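Open Evening at Leswood

The bus let four of them out at the bottom of the hill and the rest stayed on for Iltamcombe. She had the letter folded in her coat. It said six o'clock, side entrance, flat shoes, and it said there would be sandwiches.

She had worked at Leswood for 17 years, back when it packed lamp parts and the floor was so loud you talked with your hands. Then Wurnuler bought it and sent most of the line home with a check and a tote bag. She still had the tote bag. She kept clothespins in it.

A young man at the side entrance gave her a sticker and asked if she had been inside before.

"Some," she said.

The floor had been painted gray. The windows on the yard side were clean, and she could see all the way to the Ó Riain building, where the trucks used to back in. Folding tables had been set up along the wall with brochures on them and the sandwiches at the far end, egg and ham. She took an egg one and ate it standing next to the pillar where the time clock had been. The four screw holes were still there under the new paint.

A woman in a company fleece clapped her hands and got everybody into a half circle. She said welcome to Leswood, and she said the word "partner" a lot. She said they had started in February with one bench and that the machines now had 1,000 small jobs to learn, and that the way they learned them was from people.

"So if you've ever picked something up and put it down again," she said, "you're qualified."

People laughed. An older man near the front asked how many jobs they had learned so far.

"Eighty-one," the woman said. "Well. Eighty-one that we'd show you."

They were led through to the back in two groups. It had been the returns room once. Now there were work surfaces down the middle and screens on the wall above them, and the young man from the door was showing how the hand tool went. You held it and squeezed, and the pads at the end came together. You let go and they opened. It took the picture while you did it, and what it saw went up on the screen.

He did cups first. Then he did a spoon, and dropped it, and did it again. He asked who wanted a turn and a boy went, then the boy's mother, who was better than the boy.

"You, ma'am?"

She had not planned to. She gave her coat to a stranger and took the tool. It was lighter than the old crimper and sat farther forward in the hand. She squeezed it twice on nothing. The pads answered a little after she thought they would – or a little before, she couldn't tell which.

"Take your time," the young man said.

She looked at the screen instead of at her hand, the way he had. It was strange to see from down there. It was like being the hand. 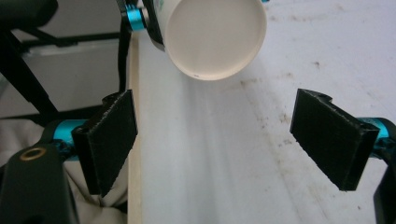 It doesn't look like much of a job, somebody behind her said, and another voice answered that it wasn't supposed to, that the ones that looked like much had been done by machine for years and these were what was left over. The first voice wanted to know who got paid for it. There was an hourly rate in the brochure, the second voice said, under the part about parking.

She opened the pads and closed them. She thought about lamp sockets, which had gone in a tray eight by eight with the threads down. She had been able to do a tray while talking about somebody's wedding. Her hands had known it, and when they sent her home her hands had gone on knowing it, at the sink and in bed, for most of a year.

"That was good," the young man said. "You didn't rush. Most people rush."

"What happens to it now?"

"To what?"

"What I just did."

He looked over at the woman in the fleece, but she was with the other group. "It gets saved," he said. "It goes in with the rest."

"With my name?"

"No. Just the motion."

She gave him back the tool and the stranger gave her back her coat. There was a sheet to sign if you wanted to be called, with a column for days and a column for mornings or afternoons. Two people were ahead of her. She waited and read what was on the wall, a fire map with the old room names still on it.

When the pen came to her she wrote her phone number and put a check under mornings. Then she went back to the folding tables, wrapped a ham sandwich in a napkin for the ride, and walked down the hill. The bus was already at the stop with its lights on.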